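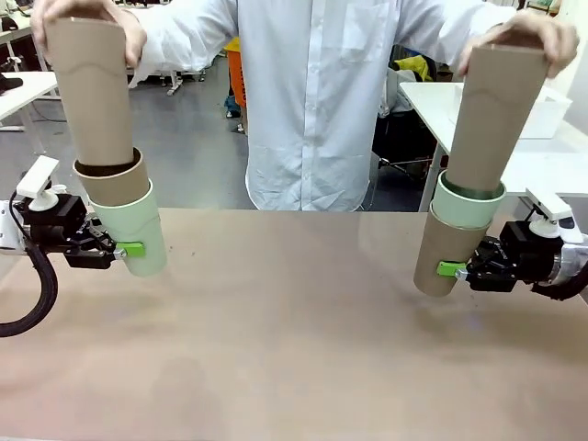

Do the mint green tubes go in the same bin as the plain brown ones?

Same bin for now, as long as they're empty and dry. Sort by width, not color.

**Packing room meeting - June, 4 pm, back table**

**Last time's notes**
- ok'd, one fix: the Catness order was short on lids, not tubes

**Tubes**
- Tall brown ones keep rolling off the shelf. Stand them up in the deep bins instead. Agreed.
- Nesting - tall tube inside the shorter wide one saves a lot of room. Some people find them hard to pull apart again after. Don't push all the way down, leave enough to grab.
- Rizvi says next delivery is 100 tall, 30 wide. Wide ones might be late. Still no word on rings.
- Crushed ends: trim if its only the rim, otherwise recycling. No more taping.

**Shelf space**
- Bottom shelf is full of Flultov boxes again, 4 of them not even opened. Someone to ask if they want them back.
- Moving the tape and labels up one shelf. Went back and forth on this for too long. Trying it until next meeting.
- Step stool has gone missing, probaly upstairs.

**Table**
- Please clear it at the end of the day, scissors in the drawer
- Brown surface marks easily - no box cutters directly on it, use the mat
- Request for a second table. No money this month, ask again after the Jestaten order goes out

**Jestaten order**
- Posters, rolled, one per tube. Tissue round each one first.
- They want both ends capped. We have caps for the tall brown, not sure about the green. Check before promising anything
- Packing starts when the Rizvi delivery is in, not before
- Labels along the side this time - last lot had them over the cap and they tore when opened

**To do**
- chase Rizvi on rings and delivery time
- count caps
- email Flultov re boxes
- find stool
- new sign for the tube bins, current one is wrong

**Any other business**
- Radio too loud in the mornings. Noted.
- Window still sticks

Finished 4:30. Next one same time next month, bring the cap count.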